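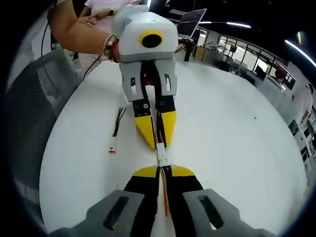 Spent the afternoon of October 23, 2025 at the Vasolen open day. Posting my notes as a thread before I forget which part was which.

Background for anyone new here: I work in wire harness assembly. We do short runs, a lot of different part numbers, almost all of it by hand. I went to find out how close anyone is to automating the part of my job that involves limp cable.

Umesh Prajapati ran the session I signed up for. He kept the talk to 13 minutes and then let people ask things, which I appreciated. No video reel.

The project is called Fedano. The idea is to record people doing cable work with a pair of hand-held grippers, then train a two-arm robot on the recordings. No teach pendant, no programmed waypoints. A person picks up the grippers and does the task.

Each gripper has a camera on it, so what gets recorded is the view from the tool. Umesh said that's deliberate: the robot arms will carry the same fingers and the same camera, so the view should match later on.

The task on show was a harness handover. One gripper holds one part of the wire bundle, the other takes the connector, and you bring the thing across the table without dropping it or twisting it. Takes me a second with my fingers. Slower with these.

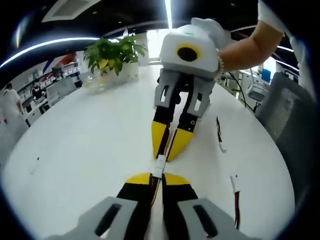

Both grippers at the connector. The yellow tips are the part that touches the work.

Things I asked about, in the order I asked them.

Why a bare table and not a fixture board? They want the cable lying any old way at the start. If every recording begins with the harness in the same spot, the model learns the spot. Fair enough. Our boards exist to remove exactly that problem, so I'm not sure we'd need it solved.

How many recordings? 1145 for this one task as of that morning, from 3 operators. They began in June. He said they throw out any take where the connector gets dropped and picked up again, and keep those in a separate folder for later.

Does it work on the robot yet? The arms are named Venus and they were in another room, which we weren't taken into. Umesh gave the success rate for the handover as 70 percent. He said it plainly and didn't dress it up.

For us 70 percent is nowhere near usable. For a loose harness on a table with no fixture, it's better than I expected. Both of those are true and I'm going to write both in my report.

What fails most? The wires. The connector is rigid and has a shape you can learn. The bundle behind it does something different every time, and if it's been bent hard it springs back when you let go. Anyone who has routed cable knows this one.

What about plugging it in? Not part of Fedano. Mating a connector is a separate project called Bisht, and it's at the stage where they're still arguing about force sensing. I'd have liked to hear more on that, since seating a connector and checking the latch is where our rework comes from.

Visitors got a turn with the grippers too. Mine was short. The squeeze is easy to learn. The hard part is having no feel through the tips — you're judging grip by eye, and I kept closing on the housing at an angle.

Next step on my side: I've offered to send them a box of our scrap harnesses, mixed lengths, some with taped branches. Umesh said yes to the branches in particular. I'll add to this thread if anything comes back.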